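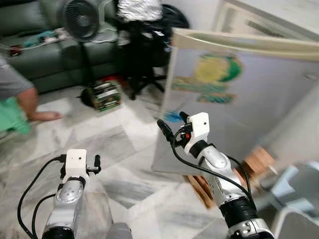 Both arms up at the board, right gripper near the blue mark at the lower left.

January, 11.40 pm

Long one today. Writing it down before I sleep, or I will spend tomorrow morning reading logs to find out what I was thinking.

Started on the plane fit again. The planner treats the board as a flat rectangle at a known tilt, and until this week the tilt was a number I had typed into a config file. That was fine while the board stayed put. Every time the stand gets shifted the number is wrong, and a small error at the bottom edge becomes a large one at the top. So Tarine now works out the plane for itself from the depth points, and the config value is only a first guess.

The first version took every point inside a box and ran the fit over the lot. It kept choosing the floor. Marble is a bad surface for the depth sensor, with bright patches in some places and nothing at all in others, and what does come back is spread over a wide area and outvotes the board. I had the box too generous at the bottom. Raised the lower limit, added a check on the angle of the normal, and threw away anything within ten degrees of horizontal. After that it picked the board every time I ran it.

The paint upsets it less than I expected. The thick strokes in the green and teal part stand a little proud of the surface and come out as noise, and the fit ignores them. The top edge of the board was more trouble. The border there is a different height from the painted surface, and when the sampling was sparse the plane tipped towards it. I now shrink the region inwards before fitting. Crude, but it costs one line.

Lunch late. Toast.

Afternoon on the controller. Steinbach is the low-level part, and I have tried to leave it alone because it works and I don't want to find out why. But it was the cause of the shudder on approach. The planner sends waypoints at a steady rate, Steinbach interpolates between them, and if one turns up late it holds position and then hurries to catch up. In free space you barely notice. Close to the board, with the gain turned up for contact, you see the whole forearm twitch.

I recorded a single approach with the right arm and went through the timestamps. 1,489 waypoints sent, 193 of them late. The late ones weren't spread out either. They came in clumps, and each clump lined up with the plane fit running again. So my new tilt code was stealing time from the planner, which I ought to have guessed, having put them both in the same process on the first day and written a note saying to split them up later.

Split them up. Took two hours, mostly on the message types. The fit now has its own process and publishes a plane when it has one, and the planner uses whatever came last. I also put a limit on how far the plane may move between updates, so one bad fit can't drag the target through the board. If the limit is broken three times running the arm stops where it is and complains.

Ran the same approach again afterwards. Late waypoints down to 10, and none of them in a clump. I would like it to be zero but I'm not going to chase it this week.

The left arm is still on the old code. I had meant to move both over together and lost my nerve, so for now they are running different versions of the same package, which is exactly the sort of thing I complain about when other people do it. The only file that differs should be the approach module. Check this with a proper diff and don't trust memory.

Collision model next. Coko holds the two arms and the board as simple shapes, capsules for the arm segments and a thin slab for the board. Cables are not in there at all. The right one comes out of the gripper and sweeps across the front of the arm, and the planner has no idea it exists. I have been getting away with it by limiting the wrist rotation, and the limit is too tight. There are places on the board the arm could reach easily if it were allowed to turn the other way, and at present it reports them as unreachable.

Tried adding a fat capsule around the forearm to stand in for the cable. Planning time went up and half the good paths disappeared. Tried a thinner one, on the front side only. Better. It still refuses some moves that I am fairly sure are safe, but it no longer refuses anything I need. Left it in, with a comment. A proper cable model would be weeks of work and I can't see that it would change what the thing does.

Also in Coko: people. There is a keep-out zone on the left which stops both arms if enough points appear in it. It has been going off for no reason with the fan inside the region, so I redrew the boundary to leave the fan out. Walked through it, then got down low with a hand on the floor, and it triggered each time. What I haven't tested is someone coming in quickly from behind the board, where the sensor is blind. Until that is done the speed cap stays on. I was tempted to lift it this evening and I'm writing here that I didn't.

Evening, perception again. The colour side is a mess. I want the planner to be able to say 'go to the blue mark' and get a point on the plane, and the segmentation is happy to find blue in several parts of the painting. The small mark near the bottom left is bright and separate, so it wins if I ask for an isolated blob. Ask for the largest and you get something in the middle of the smears, with a centre that isn't on any blue at all. Went with isolated for now. The yellow is easy, being one big area, although the dark green curve along its right side eats into the mask if the threshold is loose.

All of this goes through Cakano, which was meant to be the thin layer that glues the rest together and is now 559 lines. Some of that is logging. Some of it is me not wanting to touch Steinbach and working around it one floor up. It needs a clear-out, but I would prefer to do that with both arms on the same code.

For tomorrow:
Diff left and right, then move the left arm over.
Test the keep-out zone from the board side.
Save the plane with each recording. Two of today's runs can't be replayed properly without it.
Find out why the log viewer shows times an hour out.

Back is stiff. Bed.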